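Linen and Textile Sorters – Seasonal Positions
Wirkus Home Textile Reuse, Plallatden building

Wirkus is hiring two sorters for the December rush. The job is handling donated and returned soft goods: blankets, throws, bedspreads, table covers, scarves and clothing. Most of what you touch in a shift will be large, soft and heavier than it looks.

About the work

Goods reach the sorting room in mixed piles. You pull one piece at a time, open it out, check both sides, and decide where it goes. Plush blankets and thin printed cloth are kept apart, as the long pile sheds onto everything else. Last season the room handled 3,024 pieces, and 1,221 of them were blankets or throws. 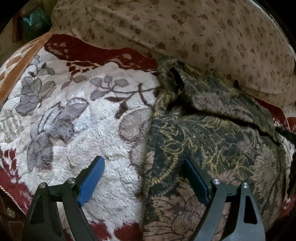
Lorraine Whiteley says the blankets are what new people underestimate. She did two winters on the sorting side and her advice is to fold the big ones on the table, in thirds, and to stop trying to hold them up at arm's length. She also says to bring a lint roller.

We agree about the lint roller. We supply them, but they go missing.

What you will do each shift

Pull, open and check pieces for stains, tears, missing trim and pet hair. Fold to shelf size. Enter each piece on the Prendo sheet with its type, main color and condition. Anything with a print gets the print noted in a word or two – floral, spotted, striped – so the front desk can find it when a customer asks for a match. Prints are where most sheet errors happen, so take your time with them.

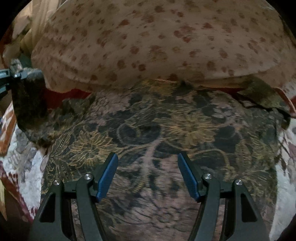
Pieces that need mending go in the Byun bin with a paper tag pinned near the damage. Write what is wrong on the tag. "Torn" is not enough. "Seam open, left corner" is fine. Please do not mend anything yourself during a sorting shift, even a loose button.

Scarves and anything with fur or fringe trim are sorted last. Shake them out first, check the trim along its full length, and roll them instead of folding.

Dress is casual. Seasonal sweaters are welcome. No dangling jewelry, and tie back long hair.

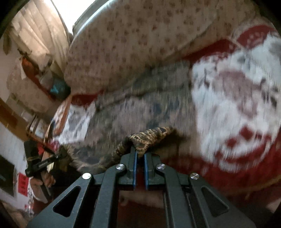
What we are looking for

You should be able to stand for most of a four-hour shift and lift a full bag of bedding. You should be comfortable around dust, lint and fabric softener smells. If you have a wool or down allergy, tell us when you apply and we will talk about which table would suit you. Experience in a laundry, thrift store or hotel linen room is useful but not required.

Hours

Morning shift starts at 8:30 a.m., afternoon shift at 1 p.m. Tell us which you prefer.

How to apply

Leave a short note at the Plallatden front desk with your name, phone number, preferred shift and any related work. No resume needed. Mark it "Sorters."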